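The Duck Is in the Test Set

Vitalii Hordiienko wants it known that he did not choose the wallpaper. "I chose that there should be wallpaper," he says. "Olesia chose the flowers. I was thinking of something in beige."

Hordiienko and Olesia Bondarchuk share a bench, a coffee grinder and a research project called Skillen, which has spent most of a year asking why robot arms that can pick up candy on one tabletop forget how to do it on another. Their finding, stripped of the math, is that the robot had been looking at the tabletop.

I met them on a Thursday at the Demchenko lab, where the heating was on a timer and the timer was wrong. Bondarchuk kept her coat on and did most of the talking.

Teaching by hand

The robots learn by imitation. A person steers the two arms through a job, the cameras and joint positions are recorded, and a network is trained to produce the same motions from the same views. Skillen's collection comes to 2158 recorded runs, all of them steered by people with opinions about how a lollipop should be held.

"For a long time we recorded everything on a plain gray surface," Bondarchuk says. "Very tidy. The policy was excellent on a plain gray surface. We were quite proud, and then a visitor put down a placemat."

What the placemat did to the success rate is in the paper's appendix, where Hordiienko would prefer it stayed.

The obvious fix was to record more of everything. Their budget had other ideas. So they kept the number of runs the same and changed the room around them - 33 combinations of wall covering and floor, swapped on a schedule, with the objects swapped separately so that no candy was ever loyal to one background.

Blue walls, marble floor

The setup I saw was one of the louder ones. Bondarchuk calls it the bathroom.
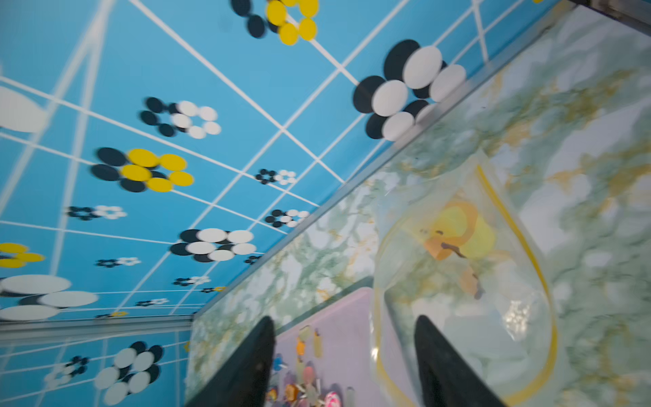
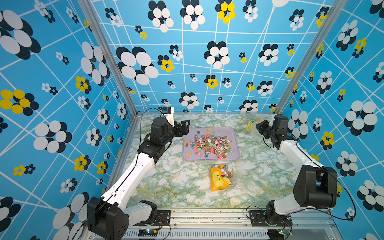
What the wrist sees

Each arm carries its own camera near the gripper, and a further one looks down on the whole cell. The team assumed the overhead view was where the trouble lay, seeing as it takes in all that wallpaper. They tested this by feeding the policy one changed background at a time, first in one view and then in the other.

"The overhead camera was innocent," says Hordiienko, with the air of a man who had spent two months prosecuting it. "It was the wrist. When the gripper comes close, you would think it sees mostly the candy. But the arm tilts, and now half the view is wall. If the wall has always been gray, the network decides that gray means you are nearly there."

With the varied backgrounds, that shortcut stopped paying. On walls and floors it had never met, the policy trained in mixed rooms finished 36 percent more of its tries than the one trained on gray, using the same number of recordings. I asked whether that was a lot.

"It is a lot for wallpaper," says Bondarchuk.

The problem of bags

Neither of them will claim more than that. Clear plastic is still miserable. A zip bag lets the floor show through it, so a patterned floor gets into the bag's appearance as well, and the network has to work out which swirls can be picked up. Mixed rooms helped there too, by less, and the size of the gain changed every time they retrained.

"I don't trust that number and I made it," Hordiienko says. He has asked for more seeds. Bondarchuk has asked for a second graphics card, and suspects these are the same request.

There is also the matter of who chooses the backgrounds. A reviewer wondered, politely, whether the result depended on the authors' taste. They reran the study with patterns drawn at random from a supplier called Pluvetti, and the gain held, although one roll had to be retired because the operators said it gave them headaches.

Next they want to try drawing the patterns in by software after recording. A colleague at Mernivix has been telling them to do this from the start. Hordiienko thinks the colleague may be right. Bondarchuk thinks the reflections will come out wrong, and has already ordered more wallpaper - green, she says, with ferns.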